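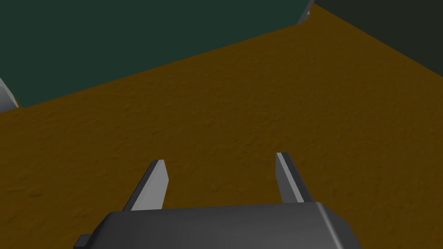 論説|旅行と観光

日帰り観光ツアーにおける滞在時間の表示について

海外の都市に宿をとり、そこから日帰りの観光ツアーに参加するという旅の形は、すでに広く定着している。個人で鉄道や路線バスを乗り継ぐには不便な海岸や山間の村も、ツアーであれば朝に出て夜には戻ることができる。言語に不安のある旅行者、運転を避けたい旅行者、高齢の家族を伴う旅行者にとって、その利便は大きい。本稿は日帰りツアーという商品そのものを批判するものではない。論じたいのは、販売の段階で示される情報のうち、各訪問地における滞在時間の扱いである。

現在、多くの販売ページには訪問地の名称が並び、出発時刻と帰着時刻が記されている。ところが、それぞれの訪問地で旅行者が自由に使える時間については、記載がないか、あっても「十分な散策時間」「ゆったりとした見学」といった表現にとどまる例が少なくない。訪問地の数は購入を決める際の有力な材料となる。旅行者は地名の多い行程を得と感じ、事業者もまた地名の多い行程を組む。その結果、一つの町に費やされる時間は短くなり、当日になって初めてその短さが明らかになる。

筆者はこの夏の終わりに、港町ロウティアイネン(Rautiainen)を起点とする日帰りツアーに一人の購入者として参加した。予約サイトWokbyを通じて申し込み、催行は現地のバス会社であった。所要時間は12時間と表示され、訪問地として旧市街レカラリ(Lekarari)、修道院跡、湖畔の展望台、ガラス工房、漁村の五か所が挙げられていた。主たる目的地は、題名にも掲げられているとおり、レカラリである。

実際に同地で与えられた時間は40分であった。バスは城壁の外の駐車場に停まり、そこから市門までは坂道を歩かなければならない。往復の徒歩と、市門脇の手洗いの列に並ぶ時間を差し引くと、城壁の内側にいた時間は参加者によっては半分にも満たなかったはずである。同行者の中には、広場まで行くことを諦め、市門の手前の日陰で待つことを選んだ人もいた。一方、ガラス工房での滞在は70分に及んだ。実演は興味深く、職人の説明も丁寧であったが、後半は併設の売店で過ごす時間であった。 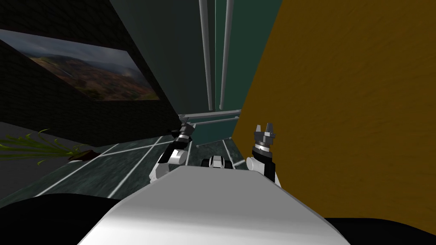 前方へ伸びる左右の腕(CG)

この配分自体が不当であるとまでは言わない。工房への立ち寄りによって参加費が抑えられている面はあろうし、ガラス製品に関心を持つ参加者もいる。昼食の場所、運転手の休憩に関する規則、駐車場の予約枠など、行程を組む側には外から見えない制約もある。筆者が問題とするのは、40分と70分という配分が、申し込みの時点でどこにも示されていなかった点である。示されていれば、筆者は別の商品を選んだかもしれず、あるいは納得した上で同じ商品を選んだかもしれない。その判断の機会が与えられていなかった。

当日の案内を務めたアイシャ・シェルカウイ氏は、経験の豊かなガイドであった。車内での説明は簡潔で、集合場所と集合時刻を必ず二度、言い方を変えて伝えていた。帰路の車中で滞在時間について尋ねたところ、氏の答えは率直なものであった。「短いことは分かっています。毎回、参加者の方に申し訳ない顔をするのは私です。時刻表を作った人はバスに乗っていません。」

この言葉は、滞在時間の非表示が旅行者だけの不利益にとどまらないことを示している。情報の不足は販売の段階で生じるが、その苦情を受けるのは現場の案内人と運転手である。評価欄に書き込まれる低い点数も、しばしば案内人の名とともに残る。行程の設計に関与していない者が、その設計への不満を一身に引き受ける構造は、職業としての観光案内を健全に保つ上で見過ごせない。

では、どのような表示が望ましいか。第一に、訪問地ごとの標準的な滞在時間を分単位で記載することである。道路事情や天候による変動は当然あり得るため、目安である旨を添えることは差し支えない。変動があり得ることは、目安を示さない理由にはならない。航空便も列車も遅れることはあるが、時刻表は公表されている。

第二に、下車地点から主たる見学場所までの徒歩時間を、滞在時間とは別に記すことである。レカラリのように駐車場と旧市街が離れている土地では、両者を合算した数字はほとんど意味をなさない。坂道や階段の有無も、この欄に併せて記すのが適当であろう。歩行に不安のある旅行者は、現状では販売元に個別に問い合わせるほかなく、問い合わせても現地の事情を知らない窓口から一般的な回答が返ってくることが多い。

第三に、車窓からの見学と下車しての見学を明確に区別することである。この区別は日本国内の募集型の旅行では広く行われており、行程表に記号を付して示す慣行がある。長年にわたり読まれてきた形式であるから、旅行者の側にも読み方の知識が蓄えられている。海外の現地発着ツアーでは、これに相当する慣行が十分に育っていない。筆者の参加したツアーでも、湖畔の展望台は徐行による車窓見学であったが、販売ページには他の訪問地と同じ大きさの文字で名称が掲げられていた。

第四に、買い物を伴う施設への立ち寄りは、その旨と所要時間を記すことである。工房見学と売店の利用が一続きになっている場合には、その区切りも示されるべきである。 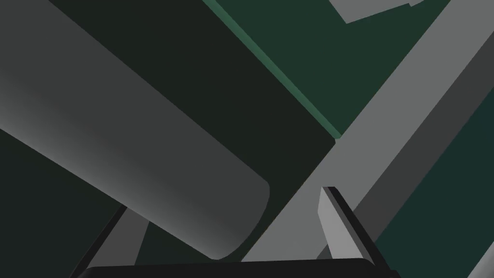

斜めに位置する灰色の円柱(CG)

こうした提案に対しては、事業者の側から幾つかの反論が予想される。旅行業に長く携わり、現在は小規模な催行会社の運営に当たるダレン・ホワイトリー氏は、筆者の問いに対し、細かな時間を記せば、それを約束と受け取る参加者が必ず現れると述べた。渋滞のために滞在が短縮された日には、返金を求める連絡が相次ぐというのである。同氏の会社では以前、行程表に時刻を細かく記載していたが、苦情への対応に人手を取られ、記載を簡略にした経緯があるという。

この懸念には相応の重みがある。少人数で運営される会社にとって、一件の返金交渉が費やす時間は決して軽くない。ただし、簡略な表示によって苦情そのものが減ったのかと尋ねると、同氏はしばらく考えた後、苦情の中身が変わったと答えた。以前は「予定より短かった」という苦情が多く、今は「思っていたのと違った」という苦情が多いとのことである。前者には道路事情を説明することができる。後者には説明のしようがない。どちらが事業者にとって扱いやすい苦情であるかは、検討に値する。

もう一つの反論は、競争上の不利である。自社だけが滞在時間を正直に記せば、記していない他社の行程のほうが充実して見えるという指摘であり、これは現在の市場の実情に即している。各社の自主的な努力に委ねるだけでは、改善は進みにくい。したがって、予約サイトの側に相応の役割を求めたい。出品の際の入力項目に滞在時間と徒歩時間の欄を設け、空欄のままでは掲載できない仕様とすれば、条件は全社で等しくなる。Wokbyを含む各サイトは、集合場所の地図や取消条件については既に記入を必須としている。技術的に困難な要求であるとは考えにくい。

検索結果の並べ方にも改善の余地がある。現在、旅行者が選べる並べ替えの基準は、価格、評価、所要時間が中心である。ここに「主たる目的地での滞在時間」を加えれば、地名の数を競う行程と、一か所を丁寧に訪ねる行程とが、同じ画面の上で比較できるようになる。後者のような行程を求める旅行者は確かに存在する。筆者がロウティアイネンの宿で朝食の席を共にしたロシオ・セラーノ氏もその一人で、レカラリへは結局、湖を渡る連絡船シンダンス号(Sindance)と路線バスを乗り継いで個人で出かけたという。連絡船は1日2往復しかなく、帰りの便を逃せば宿に戻れない。それでも、市場の片付けが終わるころまで町にいられたことに満足していると語っていた。

もっとも、すべての旅行者に個人での移動を勧めるわけにはいかない。船着き場からバス停までは案内表示が乏しく、時刻表は現地の言語のみで、荷物のある人や小さな子どもを連れた人には負担が大きい。ツアーが必要とされる場面は今後もなくならない。むしろ、そうした人々のためにこそ、購入前の情報は整えられていなければならない。乗り継ぎの難しい土地では、ツアーを選ぶ旅行者に事実上ほかの選択肢がないからである。 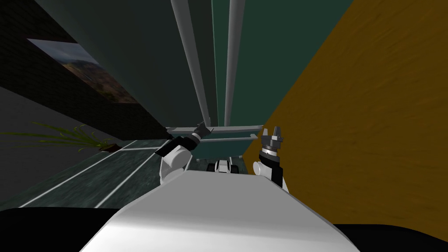 灰色の横棒と二本の腕(CG)

訪問を受け入れる土地の側からも、この問題を見ておきたい。滞在時間が40分であれば、旅行者が町で行えることは限られる。広場で写真を撮り、飲み物を一つ求め、駐車場へ戻る。食堂に入って席に着く時間はなく、路地の奥の小さな博物館を訪ねる時間もない。同じ時間帯に多数のバスが集まれば、市門の周辺だけが混雑し、少し離れた通りは閑散としたままである。町は混雑という負担を引き受けながら、それに見合う収入を得にくい。レカラリの市門の内側で、昼前だというのに戸を閉ざした食堂を見た。事情は分からないが、バスの客を当てにしていないことだけは確かであるように思われた。

滞在時間の表示が進めば、短すぎる滞在は選ばれにくくなり、行程の組み方にも変化が生じよう。五か所を三か所に減らし、その分を主たる目的地に充てる行程が、価格を変えずに成り立つ可能性もある。少なくとも、そのような商品が不利を被らずに並ぶ売り場は用意されるべきである。

旅行者の側にも求めたいことがある。購入前に行程表を読み、地名の数だけでなく移動の距離を地図で確かめること、記載のない事項は問い合わせること、そして評価を書く際には、案内人への評価と行程への評価を分けて記すことである。とりわけ最後の点は、後に続く旅行者に最も役立つ。「ガイドは親切、レカラリは市門を出入りする時間を含めて40分」という一行があれば、多くの人が適切な判断を下せる。賛辞だけの長い文章より、分数の入った短い一文のほうが有用である場合は多い。

シェルカウイ氏は、9月に入ると日が短くなり、湖畔を通るころには対岸が見えにくくなると話していた。季節によって見えるものが変わる以上、行程表もまた季節ごとに改められるべきであろう。夏に作成された説明文と写真が、年間を通じてそのまま掲載されている例は珍しくない。滞在時間の表示を検討する際には、掲載内容の更新時期を併せて明示することも、予約サイト各社の議題に加えられたい。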